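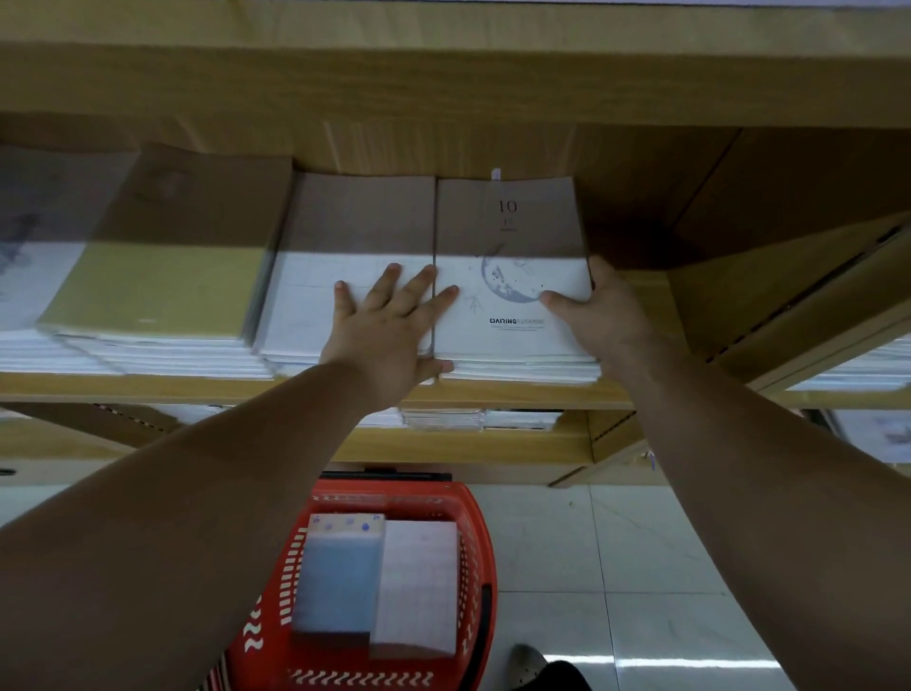
Notebook bay, restock and pick test, March

Purpose: find out why the picks from the notebook bay run slower than the picks from the pen bay beside it, and whether a change in stack height does anything for it.

Layout at start
Stacks on the main shelf, side by side, covers up. Short pile of white notebooks on the level below. Basket on the floor directly under the bay, red plastic, standard shop type. Covers are two-tone for the most part, kraft at the top and a second color or a drawing below. The olive one is easy to tell apart at arm's length. The kraft-and-white ones are not, and a picker has to look at the lower half of the cover to be sure. The "10" on the kraft half of the DARING cover is large enough to read while reaching. Dima wants to use it as the location cue. I would use the drawing, as a number on a cover gets confused with a quantity on the pick slip.

Stock
Sheet from Skimholm says 232 for the bay including reserve. Hakim's count on the handheld came to 131 on shelf and lower level, remainder should be in the reserve carton. Carton not opened yet. Do not correct the system until it is.

Pick procedure used
1. Read slip, find cover.
2. One hand flat on the neighboring stack, other hand takes the top copy.
3. Lower into basket, spine down.
4. Close the line on the slip before reaching again.

Step 2 matters more than expected. Covers are smooth and adjacent stacks touch, so pulling from one drags the top copy of the next by a few millimeters. After several picks the stacks lean and the seam between them closes up. Bracing with the free hand stops the drag but ties up the hand that would hold the slip. Slip now goes in the apron pocket.

Stack height
Tried full height, then half. At half height the drag is less and the lean is gone. Cost is more frequent refills from the lower level, and the lower level is awkward: the main shelf overhangs it and the pile has to be pulled forward before it can be lifted. Two corners bent doing this. Both put aside as seconds.

Basket
Directly under the bay is the shortest drop but it sits where the feet want to be. Moved it one shoe length to the right, toward the end panel. Better. A basket on a low stool would save the bend, and Pendo has one in the packing room that is the right height. Ask before taking it.

Dividers
Brusum quoted on thin upright dividers for this shelf. Minimum order is 3,000, far past what we need. Dima Sayegh suggests cutting our own from the backing card under the bench. Card is stiff enough for half-height stacks, probably not for full. Cut four to try, folded foot at the bottom so they stand without tape.

Numbers for the month
1,428 lines picked across all stationery bays. No split by bay in the export, so the slow rate for notebooks is still from the stopwatch sheet only. Need the split before claiming any improvement.

Open
- Open reserve carton, reconcile with 232.
- Card dividers, half height, repeat the run with the same slips.
- Decide location cue: number or drawing.
- Label the front edge of the main shelf. It is thick enough to take the narrow tape.
- White notebooks on the lower level: own location code or reserve only? Currently neither.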